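Water tables and fishing tubs – notes for the parents' evening talk
Rasville library, back room, 2/9/20. 40 minutes with questions.

Before starting: put the spare tub and the towels on the front table. Handouts go by the door. Check that the clicker works.

Slide 1. Title only
Thank people for coming. Say who I am and that I run the toddler mornings at Draltuvell. Tonight is about water play at home with children from 2 up, using things you can put away in a cupboard afterward. Questions any time.

Slide 2. Why a small tub
Most people picture a big water table on legs. We had one, an Arkusum, and it was fine in the yard and a nuisance indoors. It took too long to fill and two adults to empty. A plain rectangular tub does the same work. You can carry it when it is half full, and it fits on an ordinary table.
Ask: who has one of the big ones? Who still uses it?

Slide 3. Where to put it
Table height matters more than tub size. The child should be able to look down into the water with elbows above the rim. If they have to reach up and over, the water runs down their sleeves.
Towel under the tub, second towel on the floor. A bath mat works too.
Say the safety part slowly and don't skip it: an adult stays within arm's reach the whole time, even with very little water. If you have to answer the door, the child comes with you. Empty the tub as soon as play is over.

Slide 4. The fishing game
This is the one the children ask for. Let people look at the slide for a moment before talking.

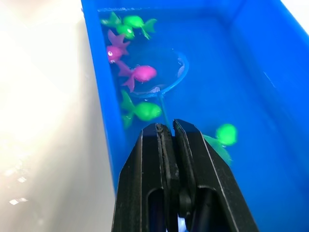 Slide 4: Blue tub with green and pink fish and a small net.

Points to make:
Clear water, no bubbles. Bubble bath is fun another day, but it hides the fish.
Only a few fish. We used to tip in the whole bag and the children just stirred them. With fewer, they pick one out and go after it.
Two colors is enough to start a sorting game. "Can you find me a pink one?" Then a bowl for each color if they want to keep going.
The net is harder than it looks. Younger ones use it like a spoon or drop it and grab the fish by hand. Let them. The scooping comes later, when they learn to get the ring underneath and lift.
Short handle – a long one ends up in somebody's face.

Slide 5. What to say while they play
Not much. Name what they are doing: under, over, out, in, nearly. If a fish slips out of the net, wait and see if they try again before you help.
Read the short bit from the Rinaldi handout, page 2, second paragraph only.

Slide 6. Cleaning up
Pour the water on the plants or down the sink. Squeeze any toy that has a hole in it, or it will grow mold inside. If black bits come out, throw it away. Rinse the net and hang it by the handle. Dry the tub before stacking it.
Ours live in a mesh bag on the back of the bathroom door.

If there is time: pouring with cups, ice cubes in the tub, washing plastic animals with a toothbrush. Skip the food coloring unless someone asks. It stains grout.

Close
Next talk is in September, on play dough. Sign-up sheet is by the door with the handouts. Spare nets are in the box under the front table, one per family.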